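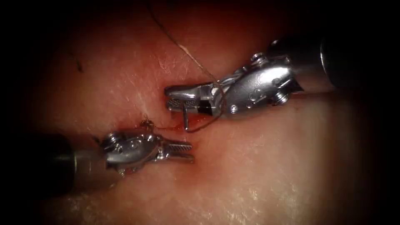 Getting the house ready before a hospital stay (I live alone with a dog and a lot of stairs)

Posted by quiltsandcornbread, January 2018
Category: Home and Family > Everyday Living

Hello all, I've been reading this board for ages and have finally made an account. I'm having an operation on my belly at Flolden Medical Center next month, and the hospital has been wonderful about explaining their end of things. I have a folder as thick as a phone book. What the folder doesn't cover very well is my house!

I live outside Nilleven in an old place that was my aunt's. The bedroom and the only full bathroom are upstairs, the kitchen and a half bath are downstairs, and the washer is in the basement. Flolden is 60 miles away, so popping back and forth isn't in the cards. I have one dog, a beagle mix, nine years old, who has slept on my feet every night since she was a puppy and thinks a closed door is an insult. My sister is coming for the first four nights and after that I'm mostly on my own, with a neighbor looking in.

They have told me no lifting, no vacuuming, and no driving until I'm cleared at my follow-up visit. Stairs are allowed "as tolerated," whatever that turns into on the day. I've never had anything bigger than a tooth out, so I'd love to hear from people who have come home to an ordinary house and managed. Should I set up a bed downstairs or just be slow on the stairs? What do you wish you'd put where? And has anybody got an idea for the dog? I was also looking at an Altach recliner, secondhand, for $337, and I go back and forth on whether that's silly.

Thank you for reading all this. I do go on.

tomatoes_on_the_porch

Oh, I feel for you, I was in just about your shoes a few years ago, also with a two-story house and also with a dog who had opinions. I'll tell you what I did and you can take whatever suits you.

First, the sleeping. I set up downstairs and I'm so glad I did, even though my doctor had said stairs were fine. They were fine! But I'd get to the top and remember my glasses were on the kitchen table, and back down I'd go, and by noon I was worn out and cross. I put a twin mattress on a borrowed frame in the dining room and shoved the table against the wall. Get the bed as high as you reasonably can. A low bed is miserable when your middle is sore, and you'll want to roll onto your side and push up with your arms (ask the nurses to show you before you leave, they're very good at it). I kept a firm pillow next to me to hold against my belly when I coughed or laughed.

About the recliner, I don't think it's silly at all. I slept in mine for the first week with the dining room bed sitting there made up and looking at me. My only caution is to go try it before you hand over $337. Some of them have a side lever that takes a real yank, and a yank is exactly what you won't want. If the Altach has a button, buy it. If it has a lever, sit in it and see how you feel about pulling that lever with no help from your stomach muscles.

Now the kitchen. Go through a whole normal day this week and notice every time you bend or reach. I found out my coffee filters, my skillet and the dog food were all down low and my cereal was up high. Bring everything you use daily up to counter height and just let the counter look terrible for a while. Buy milk in quarts. A full gallon is heavier than you'd think, and check your folder for the weight limit they gave you, then put a few of your usual things on the bathroom scale. I was shocked by my laundry basket.

Cook ahead if you like cooking, but freeze it in single portions in flat containers. I made two enormous lasagnas and then couldn't lift either one out of the freezer. My neighbor had to come and saw at them with a bread knife.

For clothes, nightgowns and big soft dresses. Anything with a waistband sat right where I didn't want it. Wear one home, too, and take a small pillow for the car to go between you and the seat belt. With a drive that long, ask your sister to plan a stop so you can get out and walk a little, and ask the hospital how often they'd like you to do it.

And the dog! Mine was a jumper. I practiced with her beforehand, having her come up beside me on my left with a folded blanket as her spot, and it went so-so. What worked better was a baby gate across the dining room door for the first several nights, with her bed right up against it so she could see me. She grumbled. We both lived. Walks are the bigger thing, so if your neighbor is willing, have her start taking the leash now while you walk along, and your girl will think it's normal by February.

Oh, and the basement washer: wash everything you own the day before, and buy extra underwear. I mean it.

Good luck to you, and please come back and tell us how the beagle took it.

rdl_nilleven_west

Get the groceries delivered. Sartori Market does our side of town and they will carry bags into the kitchen if you put it in the order notes. Orders have to be in by ten in the morning. Don't let them leave it on the porch.

Also a grabber tool from the hardware store. Mine still gets used.

halfpast_supper

I agree with nearly all of the long answer up there, but I'd like to put in a word for staying upstairs. I have 29 steps between my basement and my bedroom, so I know stairs, and I stayed in my own bed both times I've come home from surgery. The full bathroom was up there and so was the quiet. I went down once in the morning, took it slow with a hand on the rail, and came up once at night. I had a little cooler, a lamp I could reach, and a kettle on the dresser. You might ask yourself which bathroom you'd rather be close to at three in the morning and let that settle it.

Whichever you choose, have somebody wiggle your handrail. Mine had been loose for years and I'd stopped noticing. Pick up the throw rugs and put a night-light at the top and the bottom.

A couple of other things from my own list:

Write down your medicines and the times on one big sheet and tape it to the fridge. I was foggy and would not have trusted myself to remember.

Put the surgeon's after-hours number on that same sheet, along with what your folder says to call about. Being that far from Flolden, I'd ask them before you go where they'd want you to go if something came up at night, and tell your sister and your neighbor the answer.

Get a long phone cord. The charger kind, I mean. I used to drop mine behind the bed and just lie there looking at it.

Have a puzzle around. I did a 1000 piece covered bridge on a card table and it got me up and standing over it for ten minutes here and there, which suited me much better than pacing the hallway. The sky is still missing two pieces and I blame the cat.

For the dog, our boarding place does a day rate, and I bet something near you does too. Even two days in the first week gave me a good long nap each time.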